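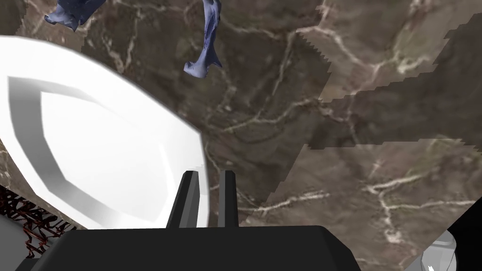 Wide-rim dinner plate, white (render).

Riltmont Dinner Plate

I've been selling tableware out of my little shop for a while now, and this is the plate I end up recommending to pretty much everybody. It's the big one in the Riltmont line, made for us by Mollel, and I love it for pasta nights, roast chicken, or a pile of pancakes (no judgment here!).

The wide rim gives you somewhere to grab when the food is hot, and the well keeps gravy where you put it. I eat off mine every single day – the same six plates – and they go straight in the dishwasher on the bottom rack. Microwave is fine too. Please don't put them under the broiler, though. I tried that with nachos and lost a good plate.

The details
Item number: 1183
Width: 300 mm
Color: white
Sold: singly or in a box of four
Stacks with: Riltmont salad plate and pasta bowl

A quick word on cabinets – measure yours before you order! Mine are older and kind of shallow, and I had to move a shelf peg to get the door shut.

If you already own the older Fonix plates, these will sit on top of them okay, but the whites are a little different side by side. I mix them anyway.

We have up to 104 in the back room at any time, and the next delivery is due in August. Orders placed before 2 p.m. go out the same afternoon, wrapped in paper and boxed up by me.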